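Datura: Hand-Held Gripper Demonstrations for Household Manipulation
Student Project Report, Robotics and Automation Program
Prepared by Jui-lin Tai. Faculty supervisor: Aldo Morelli

1. Purpose of the Project

The Datura project was established to give students practical experience in preparing training data for robot arms. Participants record everyday tasks with a pair of hand-held grippers, and the recordings are later used to train a control policy for a two-armed robot. The grippers allow a student to demonstrate a task directly, without operating the robot itself.

The project plan called for 200 usable demonstrations across three task groups: lifting, sorting and placing. The lifting group was assigned to the author and is the main subject of this report. Sorting and placing are treated in a separate report by the second team.

2. Equipment

Each operator works with two white grippers, one per hand. A cube printed with black square markers is attached to each gripper so that its position can be recovered from video. The team refers to the left unit as Plama and the right unit as Tu, and these names are used in all log files. Processing is carried out with Mastus, a set of scripts written by students in the previous term and revised for this project.

Calibration was performed at the start of every session. Marker cubes were inspected for scratches and glare, and the opening width of each gripper was entered in the log before recording began.

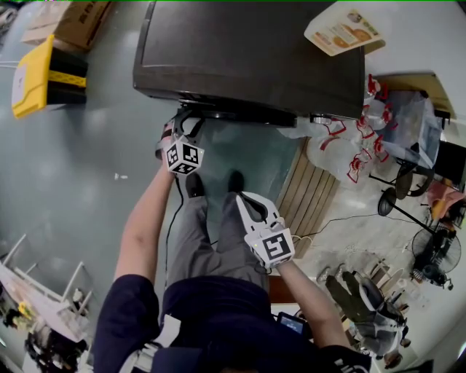

THE WORKROOM, March

The large-object trials were conducted with the operator standing and looking down toward the floor, a gripper in each hand. Work of this kind places particular demands on the cables. A thin black cable runs down from the left gripper along the inside of the arm, and operators were instructed to check its slack before raising either hand. Stored goods and furniture remained in the room during recording, as the policy is intended for use in ordinary surroundings.

3. Results

The lifting group recorded 439 attempts. Recordings were rejected when a marker cube was hidden for too long, when the two video streams did not align, or when the operator changed grip partway through the task. Enough remained to meet the team's share of the plan.

Early sessions produced the most rejections. Operators tended to turn the wrist inward when reaching under an edge — a natural motion, but one that carried the cube out of view. Revised instructions were issued in April, and later sessions showed steadier tracking.

4. Remaining Work

A first policy will be trained over the summer. Dr. Morelli has asked that the rejected recordings be kept, with the reason for rejection entered beside each one, so that the next group may review the criteria. The log template has been updated accordingly and is stored with the Mastus scripts.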